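Everything Has a Tray: A Conversation with Nives Mazza

Nives Mazza has worked for seven years with people who want to put some order in their homes, first alone and then together with the small studio Somness. I met her in May to speak about the thing most of us prefer to keep behind a closed drawer: the cables.

She offered me coffee and asked me immediately how many chargers I own. I could not answer, and she seemed pleased. "It is the normal answer," she said. "People know how many chairs they have. They do not know their cables, and so they buy the same one again."

Her method begins with a clear table. She does not like to work from the floor, where, she says, a person becomes tired and starts to throw everything back in the bag. On the table she puts one tray, and only what is small and can be coiled is allowed to go inside.

"I want a low tray with a big surface," she explained. "With a deep box you put one thing over another, and after a month you have again the drawer you had before. In a shallow tray the cable lies flat and you see it when you pass."
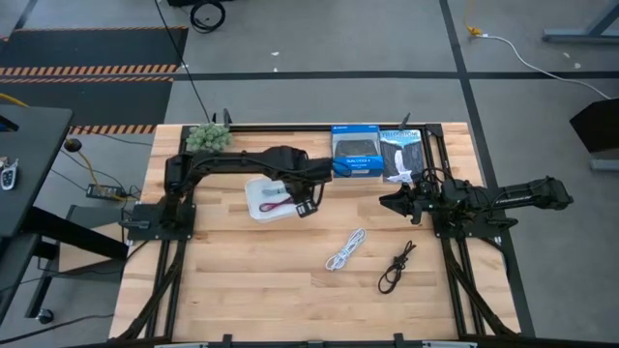
The sorting table, with a red cable already in the tray, and the book and the game controller box standing at the back.

I asked her why a book should be part of a cable lesson. She laughed a little. "Because in real houses they are together! Nobody has a drawer with only cables. Books and boxes I put standing, far from my hands, and I decide about them at the end."

About retail boxes she is more gentle than I expected. Her colleague Azlan Liew would recycle all of them the same day, and they have discussed this often. Mazza lets a client keep a box if the object really returns inside it after use. "If the box is empty for one year, then it is only paper that takes your shelf."

For coiling she teaches a loose loop, never tight around the hand. She learned this from Czesław Jakubowski, who repaired radios and had strong opinions about bent wires. "He looked at my first coil and opened it again without a word," she remembered. "I was offended for two days."

Before I left, I wanted to know what is in her own drawer at home. She thought about it. "One adapter that I do not recognize," she said. "I have moved house with it already. Maybe this summer I will ask my sister if it is hers."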